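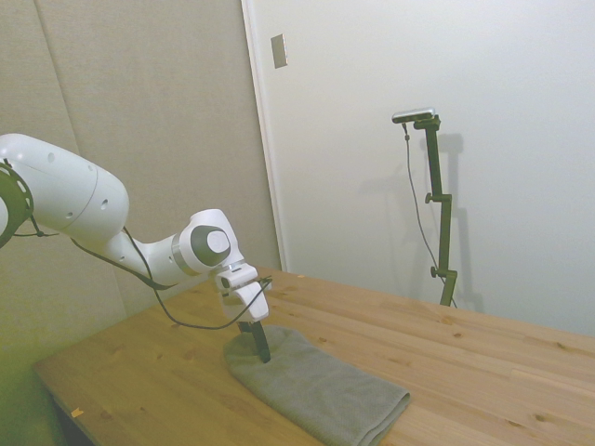 Wer eine Pension mit 20 Zimmern führt, bekommt inzwischen Post von Firmen, die früher nur Autofabriken beliefert haben. Im Juli lag bei uns das Angebot von Joltotach auf dem Tisch: ein Roboterarm samt Greifer, Kamera und Software, der Handtücher falten soll. Miete 2563 Euro im Monat, Mindestlaufzeit 2 Jahre. Im Prospekt heißt das »Entlastung für kleine Häuser«.

Ich habe nachgerechnet und bin nicht entlastet. In der Hochsaison fallen bei uns 200 Handtücher am Tag an. Wie lange der Arm für eines braucht, steht nirgends im Angebot. Auf Nachfrage schrieb mir der Vertrieb, das hänge »vom Material und von der Umgebung« ab. Das tut es bei unseren Zimmerfrauen auch, nur könnten die mir trotzdem eine Zahl nennen.

Dann die Frage, was vor und nach dem Falten geschieht. Das Tuch muss aus dem Trockner, aus dem Knäuel, auf den Tisch — und hinterher auf den Stapel und in den zweiten Stock. Ein gefalteter Streifen Frottee ist der leichteste Teil der Wäsche. Zwei schmale Greiferfinger mögen ein Handtuch sauber an der Kante fassen, aber was machen sie mit einem Spannbettlaken? Die Antwort: »in Vorbereitung«.

Uriel Arriaga, der in Stondasholm ein größeres Haus leitet, hält mich für altmodisch. Man müsse jetzt einsteigen, später werde es teurer. Mag sein. Bei der Buchungssoftware hat er das auch gesagt, und die haben wir heute billiger als er.

Mich stört weniger der Arm als der Vertrag. Wartung extra, Anfahrt extra, neue Faltmuster nur im größeren Paket. Solange Joltotach keine Stückzahl pro Stunde hineinschreibt, für die man den Anbieter auch haftbar machen kann, unterschreibe ich nicht. Am Donnerstag rufe ich dort noch einmal an und frage nach einer Probewoche mit unserer eigenen Wäsche.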